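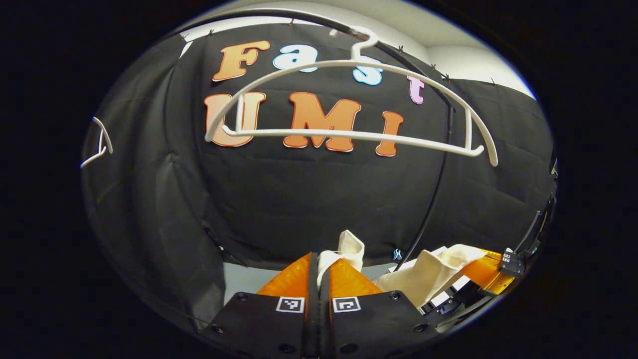 Right, results thread, as promised to the three people who asked. We finished the hanger task for the Orkivar project and I have numbers, opinions and a sore wrist.

The question was dull but important. If you teach a policy to handle clothes using only demonstrations from hand-held grippers, how much does it matter that the person doing the demos is good at it? I'd always assumed you want your smoothest demonstrator on every single one. Less sure now!

Setup first. Two hand-held grippers, one per hand, soft orange fingers, a marker on each jaw so we can work out how far open the thing is. Black cloth clipped up behind the table, white hangers in front of it, and a pale garment to get hold of. That's the lot.

We recorded 146 demos and kept 106. The ones we threw out were mostly tracking dropouts, plus a handful where I'd started with the hem the wrong way round and only noticed on playback (sorry, Covwood lot, I know you had to sit through those with me).

Then we split the keepers into two piles. Pile one was tidy: grab, lift, on the hanger, done. Pile two was messy: regrasps, a shoulder slipping off, a second go at it. Same training recipe for both, same starting positions at test time.

The tidy policy looks lovely right up until something goes wrong. It moves like it knows exactly what it's doing, drops one corner, and then carries on calmly hanging a shirt it is no longer holding. I have watched this so many times and it still makes me wince.

The messy policy is slower and a bit dithery, but it goes back for the corner. Over the same set of starts it finished 7 more runs than the tidy one, and 6 of those had a proper drop and recovery in the middle. Small numbers, one garment, one table, so please don't put it on a slide just yet.

Mixing both piles gave us something in between on speed and very nearly as good on recovery. That's what I'd use if I had to pick today. We haven't tried different ratios and I'd like to.

Things I'd do differently: label the regrasps while recording, because doing it afterwards took me ages and I disagreed with myself on the second pass. Also pick a fabric that creases less. Pale cloth on black is great for seeing edges, less great when the whole thing bunches up between the fingertips and you can't tell sleeve from hem.

Someone from Trerkatdale asked whether two hands are needed at all. For this garment I think so – one hand keeps tension while the other does the fiddly bit. For a tea towel, probably not.

Next up is the same test with Evangelista, our other arm setup, which has a shorter reach and will hate the far hanger. Hoping to have that done in June. Write-up will go on the project page once I've redrawn the plots in colours people can read.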